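Início | Projetos | Atas | Documentos | Contactos

Ata da reunião de acompanhamento – ensaios comparativos de garras
3 de junho
Redigida por Ademir Bragança

Presentes: Zulkifli Chong, Ademir Bragança, Rohani Sopacua, Ridwan Saragih. Edin Yordanov participou por videochamada a partir de Gornolville e saiu antes do ponto 5.

1. Aprovação da ata anterior

A ata da reunião de maio foi aprovada com uma correção pedida por Rohani Sopacua: no quadro de parâmetros, a coluna «força» refere-se ao valor comandado pelo controlador e não ao valor medido na ponta dos dedos. O quadro será republicado com o cabeçalho corrigido.

2. Estado dos ensaios

Ridwan Saragih apresentou o ponto da situação. Estão em comparação duas garras paralelas, a Rillus e a Zudero, montadas à vez no mesmo braço e comandadas pelo mesmo controlador. A sequência de ensaio não mudou: aproximação vertical, fecho, elevação, transporte até ao tabuleiro de destino, abertura. O plano prevê 1000 ciclos por garra. A Rillus completou a série. A Zudero vai em 235 ciclos, com a série interrompida para substituição do cabo de sinal, que apresentava falhas intermitentes na passagem pelo punho.

Zulkifli Chong perguntou se os ciclos anteriores à troca do cabo são aproveitáveis. Ridwan Saragih entende que sim, desde que se excluam os que registaram perda de comunicação. Edin Yordanov discordou: o atraso na leitura da posição dos dedos pode ter afetado também ciclos dados como bons. Ficou decidido rever os registos de tempo antes de tomar posição. Se o atraso ultrapassar o limite fixado no protocolo em qualquer dos ciclos válidos, a série recomeça do zero.

3. Objetos de ensaio e câmara de punho

Rohani Sopacua resumiu o trabalho com objetos pequenos de superfície escura. As chaves de automóvel entraram no conjunto por proposta do armazém Yusof, que pretende separar chaves devolvidas antes da etiquetagem. O corpo de plástico preto dá pouco contraste com os dedos, também pretos, e a segmentação tende a juntar dedo e peça quando a distância entre ambos é curta. O botão cromado e a argola metálica geram reflexos que o detetor de contornos interpreta como arestas. O mesmo sucede com o brilho da própria superfície de trabalho.

Foi discutida a orientação de preensão. Com a chave em diagonal, a aproximação atual coloca os dedos de um lado e do outro do corpo, sem corrigir a rotação do punho em função do eixo da peça. Edin Yordanov propôs calcular o eixo principal a partir da máscara e rodar o punho antes da descida. Zulkifli Chong lembrou que a argola desloca o centróide e que o cálculo terá de a excluir – o que implica uma segunda máscara ou um limiar por intensidade.

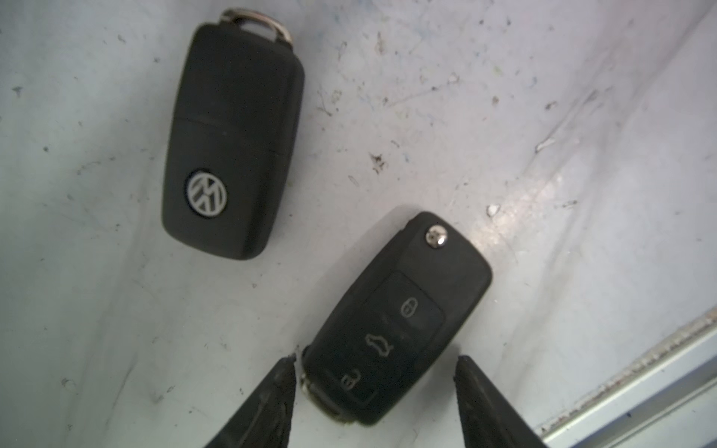
4. Superfície de trabalho e iluminação

Ridwan Saragih referiu que as manchas e os riscos da superfície originam falsas deteções, sobretudo nas zonas com sujidade mais escura. O filtro por área elimina os pontos isolados, mas falha nos aglomerados. Foram consideradas duas opções: limpar a superfície no início de cada série ou substituí-la por uma placa mate. Ademir Bragança observou que a mudança de placa a meio da comparação altera o atrito e, com ele, o comportamento das peças no fecho. Optou-se pela limpeza, mantendo a placa até ao fim das séries em curso.

Quanto à iluminação, será ensaiado um difusor sobre a luminária existente. A exposição da câmara passa a fixa. Rohani Sopacua pediu que o valor de exposição fique gravado no cabeçalho de cada registo, juntamente com a versão do programa de aquisição.

5. Dedos e desgaste

A textura dos dedos foi objeto de discussão breve. Ademir Bragança defendeu que a comparação entre garras só é válida com dedos do mesmo material e em estado equivalente. Zulkifli Chong considera que o utilizador final receberá cada garra com os dedos de fábrica e que é esse conjunto que interessa avaliar. Não houve acordo. Ficou assente executar a série principal com os dedos de fábrica e acrescentar uma série curta com dedos idênticos nas duas garras, limitada às chaves.

O critério de preensão falhada mantém-se: peça não elevada, peça largada durante o transporte ou peça rodada na garra para além da tolerância. Ridwan Saragih vai acrescentar ao formulário um campo para a posição da argola no momento do fecho.

6. Ações

– Rever os registos de tempo da série Zudero e comunicar o resultado por escrito. Responsável: Ridwan Saragih.
– Implementar a rotação do punho pelo eixo principal, com exclusão da argola. Responsável: Edin Yordanov, com apoio de Rohani Sopacua.
– Montar o difusor e fixar a exposição. Responsável: Rohani Sopacua.
– Encomendar 3 pares de dedos iguais para a série curta. Responsável: Zulkifli Chong.
– Republicar o quadro de parâmetros de maio. Responsável: Ademir Bragança.

7. Outros assuntos

O armazém Yusof pediu uma estimativa do tempo de ciclo. Foi decidido não enviar valores antes de concluída a série Zudero. A próxima reunião será marcada depois de conhecido o resultado da revisão dos registos.

Última atualização: versão 2, com a redação do ponto 5 revista a pedido de Zulkifli Chong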